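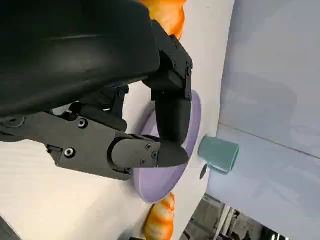

Photo: Yaowalak Boonchu / Pluvomov

Revised care schedule for the gripper cell

The Ellberg laboratory has adopted a new maintenance routine for its table-top handling cell, with effect from May 2, 2018. The screws on both fingers are to be checked for tightness after every 500 grips, and the fingertips wiped and inspected after every 100. Alignment is confirmed by closing the fingers slowly over a plate until the tips almost meet. Staff should allow around 10 minutes for the full check. Worn fingertips are to be reported to Yaowalak Boonchu and replaced in pairs. The routine will be reviewed in November.

6 shares | 2 comments

Hodžić: Does this apply to the Vernivstead cell as well?

M.B.: Which hex key size, please?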